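Kultora – Häufige Fragen zum Falten und Lagern bedruckter Stoffe

Uns erreichen zu kaum einem Thema so viele Zuschriften wie zum Zusammenlegen. Das wundert uns, denn eigentlich weiß jeder, wie man ein Stück Stoff halbiert. Vermutlich liegt es an den vielen Anleitungen, die daraus eine Wissenschaft machen. Wir haben die Antworten im Mai überarbeitet und dabei einiges gestrichen, was wir früher selbst behauptet haben.

Muss ich wirklich falten, oder reicht es, wenn ich die Sachen in den Schrank lege?

Es reicht oft. Ein Bezug, der übermorgen wieder aufs Kissen kommt, hat vom Falten wenig. Für alles, was länger als ein paar Wochen liegt, würden wir es trotzdem machen, vor allem wegen des Platzes. Dass gefaltete Stoffe »länger leben«, liest man ständig. Einen Beleg dafür haben wir bisher nicht gefunden.

Brauche ich ein Faltbrett?

Wir haben zwei gekauft, beide stehen inzwischen hinter der Tür. Für gleich große T-Shirts mag so ein Brett taugen. Bei Kissenbezügen, Tischläufern und allem, was nicht ins vorgesehene Maß passt, ist man damit langsamer als ohne. Silvan Oberholzer hat an einem Vormittag 31 Teile erst mit und dann ohne Brett gelegt und danach gefragt, ob wir die Rechnung noch haben.

Auf welcher Fläche geht es am besten?

Auf einem glatten Tisch, auf den das ganze Stück passt. Das Bett wird gern empfohlen, gibt aber unter den Händen nach, und der Stoff wandert mit. Teppich bremst zu stark. Beim Sofa wissen wir bis heute nicht, wer damit je eine gerade Kante hinbekommen hat.

Wie herum lege ich den Stoff hin?

Wir legen die lange Seite vom Körper weg, die nahe kurze Kante dicht an die Tischkante. So kommt man mit beiden Händen an die unteren Ecken, ohne sich zu strecken. Das Muster zeigt beim ersten Auslegen nach oben, dann sieht man am Druck, ob alles gerade liegt. Ein Querstreifen hilft dabei mehr als die Blätter, die ja in alle Richtungen zeigen dürfen.
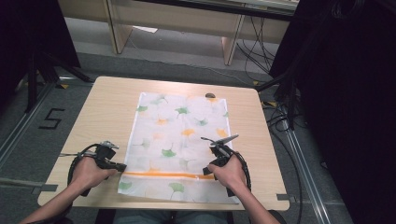

Oda Rustad schrieb uns dazu, sie lege immer quer und sei damit seit Jahren zufrieden; die lange Seite nach hinten zu schieben, ende bei ihr jedes Mal mit dem Bauch auf dem Tisch. Außerdem halte sie die ganze Debatte für übertrieben.

Das lassen wir gern so stehen. Wer kürzere Arme hat oder einen höheren Tisch, soll quer legen. Der Unterschied ist am Ende kleiner, als manche Anleitung glauben macht, unsere eigene alte Fassung eingeschlossen.

Muster nach innen oder nach außen?

Die übliche Auskunft lautet: nach innen, damit die Farbe geschont wird. Im geschlossenen Schrank gibt es allerdings kein Licht, vor dem man sie schützen müsste. Nach innen falten wir nur Sachen, die offen im Regal am Fenster liegen. Alles andere kommt mit dem Muster nach außen in den Stapel, dann muss man beim Suchen nicht jedes Teil aufklappen. Trygve Westerberg hält dagegen, dass Staub die Außenseite treffe. Stimmt, aber der trifft nur das oberste Stück.

Was mache ich mit dem Reißverschluss?

Zuziehen, bevor gefaltet wird. Ein offener Reißverschluss zieht die beiden Stoffkanten auseinander, und man legt dann Wellen statt Lagen. Danach den Stoff neben dem Reißverschluss mit der flachen Hand vom Verschluss weg ausstreichen. Den ersten Knick setzen wir parallel zum Reißverschluss und nie quer darüber, weil die Zähnchen sonst an der Knickstelle abstehen und sich in die Lage darüber drücken. Ob ein Kunststoffverschluss davon wirklich Schaden nimmt, können wir nicht sagen. Der Stapel wird jedenfalls schief.

Die Saumkante nimmt man am besten mit den Fingerspitzen und nur am doppelten Stoff. Wer daneben in die einfache Lage greift, zieht das Gewebe schräg und wundert sich später über die krumme Ecke. 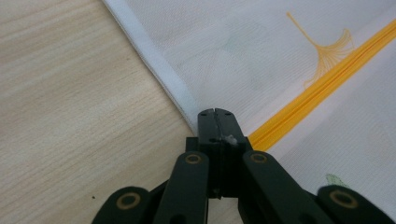
Dann die Kante ohne Schwung hinüberlegen und erst loslassen, wenn sie liegt. Das in Videos so beliebte Aufschütteln in der Luft sieht flott aus und bringt bei leichten Stoffen vor allem neue Falten. Danach einmal glattstreichen, zweiter Knick, fertig. Mehr Schritte haben bei uns nie zu einem besseren Ergebnis geführt.

Wie groß soll das fertige Paket sein?

So groß, dass es ins Fach passt. Die oft genannten Idealmaße stammen vermutlich von Leuten, die Kästen verkaufen. Unsere schmalen Pakete sind etwa 11 Zentimeter breit und stehen aufrecht in der Schublade. Für tiefe Regale ist das unpraktisch, da legen wir breiter und stapeln.

Kann man auch rollen?

Für die Reise ja. Im Schrank rollen die Rollen. Tarek Lahlou bindet sie deshalb mit Gummis zusammen, und genau die hinterlassen nach ein paar Monaten Druckstellen. Wenn schon rollen, dann eng nebeneinander in eine Schachtel.

Lohnt sich Bügeln vor dem Einlagern?

Selten. Ein Teil der Knicke kommt im Schrank ohnehin dazu, und man bügelt vor dem Benutzen noch einmal. Wir streichen glatt und lassen es gut sein. Wichtiger ist, dass der Stoff ganz trocken ist, auch am Saum und entlang des Reißverschlusses, wo er doppelt liegt. Wer unsicher ist, hängt das Teil eine Nacht länger auf.

Wie oft sollte ich umfalten?

Es kursiert die Regel, man müsse alle vier Wochen die Knicke versetzen. Bei altem Leinen oder geerbten Stickereien mag man darüber nachdenken. Bei Gebrauchsstoffen, die regelmäßig gewaschen werden, erledigt sich das mit der nächsten Wäsche von selbst. Wir haben noch keinen Kissenbezug gesehen, der an seiner Schrankfalte gerissen wäre. An der Naht neben dem Reißverschluss dagegen schon mehrfach, und da half auch sorgfältiges Falten nichts.

Helfen Lavendelsäckchen?

Sie riechen. Gegen Motten würden wir uns darauf nicht verlassen, und an reiner Baumwolle haben Motten ohnehin wenig Interesse.

Meine Frage steht nicht dabei.

Schreiben Sie uns über das Formular. Jonatan Westerberg liest am Samstag die Post und antwortet meist in der Woche darauf. Fotos vom Stapel dürfen gern mitkommen, auch von schiefen.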